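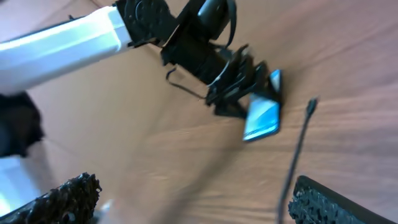 Slide 1: Phone and charging cable on the tabletop

Where Does Your Phone Go at Night?
Speaker notes, Soris library evening talks, Tue 3 November
Kwan-ho Lo

Slide 1 (leave up while people sit down)

Hi everybody, come on in, there are seats down front. I'm Kwan-ho and I'm going to talk for 25 minutes about charging cables. Yes, the whole time! I promised my sister I could do it.

So look at the cable on the slide for a second. Thin, black, a bit wavy, running down the wood next to a phone with its screen lit up bright blue. I like that wood, by the way, I'm a sucker for a warm orangey brown with long streaks in the grain. Anyway, ask yourself where the cable at your house is right now. Hands up if you know for sure. (Wait. Let them laugh. Don't rush on like in June.)

Slide 2: The drawer

I started caring about this when we moved to the apartment on Chuang Street. We had one drawer for everything with a plug on it, and I dumped the whole thing on the bed and counted. 79 cables. For two people and a cat. I'd guessed a dozen. Some of them fit things we'd given away years ago, and I still felt bad tossing them, like maybe the old camera would come back for its cord.

(Show of hands - who has a drawer like this? Pick on someone friendly.)

Slide 3: One spot

What we do now is pretty dull. Every phone gets one spot, and the cable stays at the spot. Ours is the end of the table by the wall, because that's where we drop our stuff when we come in. I tried putting it in the bedroom first and it never stuck. Watch where the phone lands on its own for a week and put the cable there.

Things people ask me at this point:
The kitchen counter is fine if it's away from the sink.
Under a pillow is not fine. Please don't.
Yes, you can have a second spot. Stop at two.

Slide 4: Keeping the end from falling

You know the noise. You unplug the phone, you walk off, and zzzip, the cable slides off the back of the table and you're on your knees with a flashlight. I've tried a bunch of fixes. Binder clips work great and look terrible. I bought the Jokero clips, the little stick-on kind, and they held on our painted shelf but let go of the waxed table after a couple of weeks, so test one before you stick down a row. My favorite is still a heavy mug with the cable looped through the handle - ugly mug, doesn't matter, it never moves.

(Pass the mug around. Get it back this time.)

Slide 5: Thin cables

Thin cables are nice on a table because they sort of disappear, but they hate being bent hard right at the plug. Pull on the plug, not on the cord. Coil them loose, bigger than your fist. If the outside has split and you can see in, it goes in the recycling bag, and no, tape isn't a repair. I said tape was a repair for most of my twenties.

Slide 6: Labels

Skip this if we're past 15 minutes. Masking tape flag, ballpoint, name of the thing it charges. Prurnance, the repair cafe down the block, has a basket of cables people left behind and it was up to 131 when I helped sort it. Hardly any had a label. They take old ones on weekdays, front desk, just hand them over.

Slide 7: Homework

Tonight, pick the spot. That's the only homework. The drawer can wait for a rainy weekend.

Questions, then cookies. Leave the clip samples by the door and remember to unplug my own charger from the lectern before I go home.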